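Putting a new plug on a dead network cable
Latifa Hegazy, Erovcombe
June 21, 2022

Quick one, got asked for it again. If the little clip has snapped off or the wires have pulled out of the plug, don't bin the cable. Cut the end off, put a new one on. Takes me 9 minutes if I've had tea first.

What you need: crimp tool, side cutters, a bag of RJ45 plugs (mine are Smadi, cheap, fine), boots to match, a tester if you can borrow one. Decent light. Something dark and grippy to work on, the bits of wire show up and the plugs don't skid off onto the carpet.

Before you cut. Look at the other end through the clear plastic and write down the colour order. Nearly always this one, clip facing away from you, left to right:
white/orange, orange, white/green, blue, white/blue, green, white/brown, brown

If yours is different, copy yours. Both ends the same.

Now. Slide the boot on FIRST, narrow end first, wide end towards the plug. I forgot it on 2 cables in April and had to cut both off again. Snip the old plug off square. Strip back 3 cm of the outer jacket, just score it and bend, don't saw right through or you'll nick the wires.

Untwist the pairs. Straighten them between finger and thumb, get them flat and in order, pinch hard, trim to 13 mm or so. Straight cut accross, all the same length.
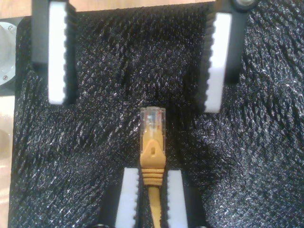

Push the wires in with the clip side down. Firmly. Every one has to reach the far end, check from the front, you want to see copper ends in a row. The jacket should go in far enough for the plug to bite on it. If it doesn't, pull out, trim a bit shorter, try again. Annoying but worth it.

Crimp. Squeeze till it stops, then once more. Slide the boot up over the back of the plug. If it has a cover for the clip, make sure the clip still moves when you press it.

Test it. All the lights in order = done. One missing is usually a wire that didn't go all the way, so cut and redo that end. Two swapped, you've muddled the colours, most likley blue and green.

No tester? Plug it in and see if the link light comes on. Not a proper test but it'll do for a printer.

Patching the whole Skustier cabinet is a separate page, 44 of these in one go needs a better chair.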